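Vinyl tablecloth has gone sticky, is it saveable?

Home & Laundry > Surfaces and fabrics
Posted by marrowfat_pete, 2024-12-12

I bought 2 metres of wipe-clean tablecloth off the roll from Plosport in June. Lovely stuff, or it was. It now has a tacky feel all over, worst where people rest their forearms, so that every meal ends with the small ripping sound of a guest leaving the table. Paper napkins bond to it. A birthday card left on it overnight has donated most of its envelope.

I've been wiping it down after every meal with Fleltar kitchen spray, the lemon one, because it was under the sink and I am a creature of habit. I've tried more spray. I've tried hotter water. My mother-in-law suggested talcum powder, and for one evening we all looked as if we'd been baking.

Can I get the stickiness off, or is it for the bin? And if it's for the bin, what do I buy that won't do this again? We have family coming and I'd like them to be able to go home afterwards.

3 replies

tansy_and_rue
Most helpful

Stop using the spray. I'd put money on that being most of your trouble. Kitchen degreasers are made to shift fat off a hob, and plenty of them leave a film if they aren't rinsed. Do that three times a day for six months and you've more or less varnished the thing. Some of them also upset the plasticiser, the stuff that keeps vinyl bendy, and it creeps up to the surface and sits there being unpleasant.

Take the cloth off the table and lay it flat in the bath or on a clean patio. Warm water, a small squirt of washing-up liquid, soft cloth, and go over the whole lot. Then rinse it properly, more than you think it needs. Dry it with an old towel and leave it over a door for the night with the printed side out.
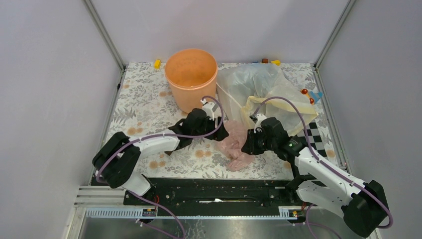

Does a floral print hide the stickiness better than a plain one? It hides crumbs and tea stains very well, but tackiness is something you feel with your elbows, so the pattern makes no difference.

If it's still tacky once dry, do a second round with white vinegar and water, half and half, and rinse again. Try it on a corner first, as cheap prints can lift. Don't use nail varnish remover, white spirit or anything with a skull on the back. I ruined a perfectly good gingham that way and it took the polish off the table as well.

If two goes don't shift it, the vinyl itself is breaking down and no amount of scrubbing will bring it back. Next time look for acrylic-coated cotton. It costs more, it feels like cloth, and it doesn't grip you. Mine came from Tzavaras, some 198 washes ago at a guess, and it has only faded along the fold.

gromwell726

bin it. they all go like that in the end. mine was from Sonari and lasted one summer, radiator next to it didn't help

damson_kettle

Agree with the first reply, mostly, though I'd go easy on the vinegar. Also check what's underneath. I had one of those foam-backed protectors and the two had quietly fused in the middle. Peeling them apart was like skinning something. A layer of 100 per cent cotton sheet between the cloth and the table has kept mine well behaved so far, and if it does go wrong you've only lost a sheet.

And put a mat under hot dishes. "Wipe-clean" is a promise about gravy — it says nothing at all about casseroles.

marrowfat_pete

Washing-up liquid and three rinses have got it down to a faint cling. The bath water was a colour I'd rather not discuss. The spray has gone back to the hob, the talc has gone back to my mother-in-law, and I've ordered a sample of the acrylic sort in a fairly dull green.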